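4. Reading the time from polished and matt hands

4.1 Watches and wearers

We had wanted for some time to find out whether the bright, mirror-finished hands that buyers so often ask for are any harder to read than plain brushed ones, and the Hanero workshop in Varnport was kind enough to let us borrow from its drawers for the whole of February. In the end we settled on 24 watches, half of them with Escobedo dials (white enamel, slim black numerals) and half with Jirko dials (silvered, engine-turned in the middle, with applied markers). All had been regulated and set by the same hand before each sitting, so that no wearer could lean on a neighbour's watch for help.

The 16 wearers who took part were mostly regular customers, with a few friends of the workshop who had never owned a mechanical watch and were rather nervous of the winding crown. Each was shown a dial for two seconds, under one of our two lamps, and asked to say the time aloud to the nearest minute.
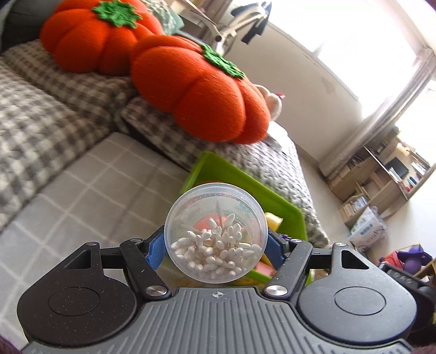 We took around 2000 readings in this way, leaving out those where the wearer coughed, laughed or asked to go again. A reading was counted as wrong when it missed the true minute by more than one in either direction. We did think about a stricter rule, but the minute track on the smaller Jirko dials is very fine, and it seemed unfair to blame the hands for what was really a matter of eyesight.

4.2 Where the light falls

Errors were more common with polished hands than with brushed ones on both kinds of dial, though the gap was much wider on the Jirko. Most of the trouble came when the hour hand lay over the engine-turned centre, where the cut lines throw back light of their own and the edge of the hand is easily lost. Several wearers told us they could see that something was shining well enough, but could not say whether it was hand or dial. 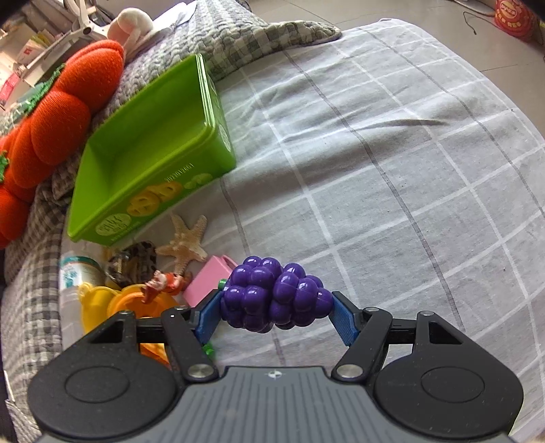

Applied markers brought a second difficulty, and it has to do with their shape. A flat marker catches the lamp all at once or hardly at all, so that as the wrist turns it goes bright and then dark again. A domed marker behaves quite differently, for there is nearly always some part of a rounded surface facing the light. The purple toy grapes in Figure 2 show the same thing on a homely scale: the beads are glossy and packed tightly together, and each one carries its own shiny highlights. A ring of domed markers gives the eye a set of small bright points much like these, and our wearers were apt to take one of them for the tip of the minute hand, above all near the quarters.

The enamel dials were kinder in this respect. Their numerals are painted flat and do not shine to any degree that matters - even under the harder lamp they stayed properly black. 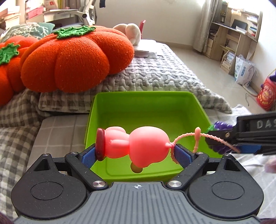 4.3 Blued hands

A handful of the Escobedo watches came to us with heat-blued steel hands, and we kept these apart from the main comparison. Blued steel is polished too, of course, but it looks nearly black from most angles and only shows its colour when tilted towards the lamp.

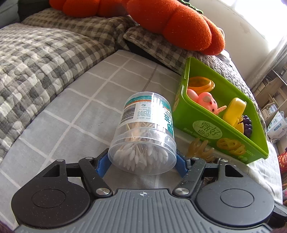
Wearers liked them very much and read them nearly as well as the brushed hands, although we would not wish to make too much of this with so few watches to hand. The older wearers did find the slimmest pattern hard going in the evening sittings, when the room lights had been turned down. We return to hand width in Section 5, together with the question of whether a lume-filled tip would spoil the look of so traditional a dial.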